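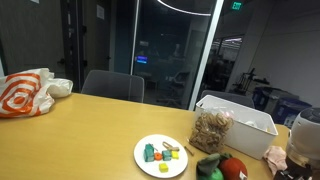 Week 5. Sorting, and why your closet will never agree with mine

Classification is the oldest household chore, and people have been bad at it for as long as there have been shelves. Take a plate with two yellow cubes, a teal cube and an orange ring on it. Sort by color and the yellow cubes go together; sort by shape and the teal one joins them, while the ring sulks by itself. Both piles are correct. Most family arguments about kitchen drawers are of this kind – two sound systems, one drawer.

The required reading is Toshiko Wada's chapter on the Cluldale general store, which stocked 2743 items under 45 headings. One heading was "Other." It held 124 items, among them the store's only ladder. Wada is kind about this. I am less so, having once looked for a ladder.

Terms you should know by Friday:

Scheme: the rule you sort by.
Heading: the name on the pile.
Residue: whatever is left when you get tired.
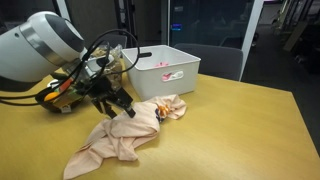
Cloth on a tabletop, with snacks behind.

Cloth is the classic trouble case. The Skendham museum files it by fiber, tailors file it by weight, and my mother files it by which aunt gave it to her. Teodor Matei calls this last scheme "sorting by debt" and gives it two whole pages, which I found generous until I saw my mother's linen shelf.

Compare Matei's section on the Krawczyk seed cabinet. The drawers run in order of planting, so anyone looking for beans in July has to remember when they should have wanted them.

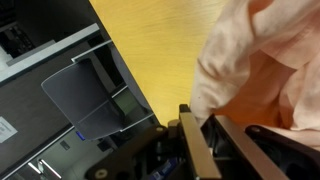

Can an item sit under two headings at once?
On paper it can, through a cross-reference. On a shelf you have to pick one place and leave a note in the other.

For next time: bring a list of everything in one drawer at home, sorted two ways. Please don't tidy it first. Last year's drawers were suspiciously noble.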